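Let Them Draw the Lots in Public

September 2024 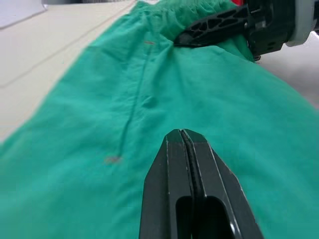
Every local election in Vidotska begins with a small ceremony that hardly anyone attends, and I love it. In a back room of the town hall a clerk puts numbered balls into a bag, a representative of each list reaches in, and the number that comes out is the party's place on the ballot paper. It takes less time than boiling an egg. This year the Electoral Office has proposed doing away with it and letting the larger parties keep the same position from one election to the next, and the posters and leaflets have already started to assume it will happen. The colours are settled too, as they always are, long before the numbers. The Terora list has the teal green you see on a pair of hospital scrub trousers, a good choice for a party that talks about clinics all day long, and the Rewi Alliance has its orange. Colours I am happy to let them keep. It's the numbers I want to talk about, and I want to talk about the bag.

My case is simple: the draw should stay, it should cover every list, and it should move out of the back room and into the market square.

Let me start with what a number is worth. Anyone who has counted votes will tell you that the top of the paper gets a little extra. People who haven't made up their minds start at the top, and some of them stop there. At the last council election in Erneston ward the final seat was decided by 116 votes out of 1,453 cast. I can't tell you that the order of the names made the difference and I won't pretend to. But if I had been second on that paper I would have wanted to know that I'd had the same chance of being first as the winner did.

A fixed number takes that chance away for good. The party at the top stays at the top because it was there last time, and each campaign adds another layer of habit. Grandparents tell grandchildren to "vote 2". There are songs about it, some of them quite catchy. By the third election the number is a brand, and the brand is printed by the public, on public paper, at public cost. A party may spend its own money on whatever it likes. The ballot paper belongs to the rest of us.

The supporters of the change do have arguments, and I've enjoyed chewing them over. The best one is about older voters and people who find reading hard. A familiar number helps them, they say, and moving it around leads to spoiled papers. I take this seriously. My answer is that we have better ways to help: a larger typeface, the party's symbol beside its name, a sample paper through every door two weeks before the vote, and polling staff who have been taught how to explain the paper without leaning over anyone's shoulder. All of that works for every list on the paper, including the brand new one formed by people who were cross about the bus timetable. A fixed number works only for those who already have one.

The second argument is money. Leaflets have to be printed early, and if the draw comes late the leaflets go out with a blank where the number should be. Fair enough! Then hold the draw earlier. The January before polling would do nicely, when the square is quiet and everyone is glad of something to look at. Lists that register after that could be drawn for the remaining places in a second round. Other towns near us manage this without any trouble, and their printers seem to be thriving.

Then there is the argument I hear most, usually with a shrug, which is that it's only a number and people have more serious things to worry about. Of course they do. Rents in the old quarter are dreadful and the river road floods every spring. But I have never understood why caring about the small rules should stop us caring about the big problems. The small rules are how we choose the people who deal with the big problems. A council elected on a paper that everyone believes in can ask for patience when the road floods again. A council with a whiff of favour about it will be shouted down, and I'd probably be among those shouting.

What cheers me up is how easy this one is to get right. Most arguments about elections are hard going. Boundaries, thresholds, postal votes, who pays for what – you need a free week and a strong pot of coffee to get through any of them, and at the end you may well be less sure than when you began. A draw is something a six-year-old can follow. There's a bag, there are some balls, and somebody puts a hand in. If you let people watch, they'll know it was fair, and they'll know it in a way no notice pinned outside the town hall can manage.

So I'd like a table in the market square, a decent loudspeaker, and a bag that anyone can come up and look inside first. Bring the school along. Let the brass band play between numbers (they would be thrilled, they play for anything). Let each list cheer or groan when its ball comes out, and let the evening news show it.

The Electoral Office is taking written comments on the proposal until the end of the month, at the front desk or by post. Mine went in on the first morning, all four pages of it, with a sketch of where the table might go.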